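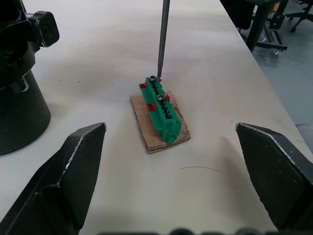
Green block on its cardboard pad, shaft side, fingers open.

From: Radosław Sowa
To: bench-practice list
Date: 19 Jan 2023
Subject: Re: Draft 4, fixturing and approach rules for screw work

Comments inline. I have merged the Grusarmont edits, so paragraph numbers below refer to the merged text and differ from the ones in the last round.

> 4.2 Small housings shall be clamped before any tool is brought
> over them. Loose pads are not permitted. We had this wording in
> the Runum procedure and would like to keep it.

I can accept "shall" for anything that carries a torque value. For alignment checks with the spindle stopped, a clamp hides the side faces of the part and the operator loses sight of the tabs. My proposal is to split the paragraph:

4.2.1 Spindle enabled: part clamped or in a nest. No exceptions.
4.2.2 Spindle disabled: part may sit on a pad. The pad has to be larger than the footprint of the part on all sides, and the approach ends above the screw head without contact.

Cardboard is allowed under 4.2.2 and only there. It sheds fibers, and a torn corner lifts the part on one side, so a damaged pad gets replaced before the next check. Stustlow asked for foam. I would leave foam out until someone has measured how far it compresses.

> 4.5 What is the minimum gap between open fingers and the part
> during approach? The draft has a blank here.

Put 60 mm for the first pass. It can be reduced after the approach has been run at low speed and logged. Finger tips are to be inspected every 1000 cycles, and replaced at 3000 whether they look worn or not. Missing coating along an edge is recorded but is no ground for replacement by itself. A bent or chipped tip is.

> 5.1 Two-arm holds. Suggest we strike this section. One arm holds,
> one arm works, and the second case is rare enough to leave to
> the site.

I disagree. Sites already do it, and each has its own habits. Radu sent me the fault list from their last campaign, 314 entries, and the ones I would call avoidable are mostly about which side lets go first. The section stays, with the order of release written out:
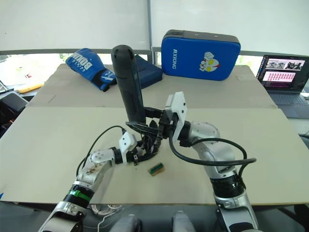

a) Both arms stopped. Grip force confirmed on each side separately.
b) The side that will keep the object is named in the program header and does not change during the run.
c) The other side opens fully before it moves away. Sliding off along the object is not a release.
d) If either side reports slip, both stay closed and the run goes to hold.

Where the two end effectors are of different types – a multi-fingered hand and a parallel gripper, say – the limits are set for each one. Copying a force value from one to the other is a nonconformity under 5.3.

> 5.6 Cables: "shall be secured."

Too vague to audit. Use: "External cables shall have enough slack for the full wrist range and shall not pass between the end effector and the object at any point of the program." Loops are fine if they meet that.

5.7, on parts left on the work surface during a two-arm hold, is still open. I would permit them outside the swept volume and want text from Grusarmont on how the volume is to be drawn. The merged file goes out for ballot in April, with or without 5.7.

Radosław Sowa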